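Flaltcombe Bar Association
Landlord and Tenant Section
Minutes, May 5, 2026

Called to order 12:10, Saithong Building, lunch room. Quorum present. Chair presiding, secretary taking notes. Apologies from two members stuck in housing court, calendar running long again.

Minutes of last meeting approved with one fix: security deposit item should say "itemized statement," not "itemized receipt." Motion, second, carried.

1. Answer forms
Court clerk has rejected a batch of tenant answers filed on our old fill-in form. Reason given: no space for the docket number on page 2. Form dates from before the court redid its numbering. Members have been writing it in by hand at the top, some clerks take it, some don't. Agreed to redo the form, not patch it. Draft to go around by email, comments back in 17 days. Anyone still handing out the old one at the courthouse table please stop. Box of them goes in recycling.

Also raised: the Spanish version has never matched the English one. Paragraph on repairs is missing completely. Celta, the translation office, quoted us for the old form in December, quote has lapsed. Secretary to ask for new one once English text is settled.

2. Lawyer for the day table
163 tenants seen last quarter. Most were nonpayment, a few holdovers, one lockout that went straight to a judge same morning. Discussion about limited appearance forms. Some members file them before going in front of the judge, some after, at least one thought the table sign-in sheet covered it. It does not. File before you speak. Withdrawal notice goes in same day or the court keeps sending you mail on the case.

Short coverage for the early calendar. Sign-up sheet passed, mostly filled in, gaps in the second half of the month.

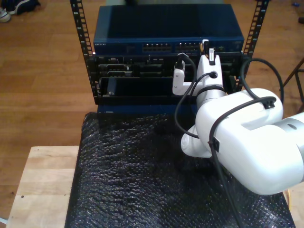 NETGEAR switch in the open rack.

3. Jisetach Apartments
Several members now have clients there. New owner took over and sent everyone a letter saying old leases are "void." They are not. Leases run with the building. Question was whether to send one joint letter to owners counsel or let each lawyer handle their own. Conflict concerns: two tenants say the other one caused the water damage, and they have different lawyers from this section. Consensus that a joint letter on the lease point only is fine as long as each client signs off in writing. No talk of facts of the leak in the joint letter. No sharing client files on the section email list, that includes lease copies with names on them.

Late fees there are $100 a month flat. Several members think it won't hold up as a reasonable fee, at least on the smaller units. Research memo wanted. Tabled until somebody has read the leases side by side, there seem to be three versions.

4. Mediation before trial
Court wants to make mediation mandatory in all nonpayment cases, proposed local rule is out for comment. Long discussion. In favor: more time for rental assistance to come through, fewer default judgments. Against: tenants with no lawyer sign stipulations they cant keep, then get evicted on the stipulation with no hearing. Landlord side members worried about delay, said small owners carry the mortgage meanwhile.
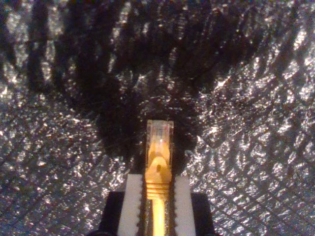
From the back row came the view that the rule was workable if a judge had to read every stipulation aloud to the tenant before signing it, and that without this the section should oppose. Several agreed. A landlord side member said fine with that but wanted a fixed date for mediation so cases don't drift. Chair asked for wording on both points. Motion to submit comments supporting the rule with those two changes. Carried, one opposed, one abstaining.

5. Training
Habitability basics class, still no date. Room at the courthouse is free but no parking. Need a landlord side speaker and a tenant side speaker, not just tenant side like last time. Credit application has to go in before the flyer goes out.

6. Other
Dues reminders going out. Section list of interpreters is out of date, send changes to secretary. Retainer letter samples wanted for the shared binder, take client names off frist.

Adjourned 1:25. Next meeting same room, bring own lunch.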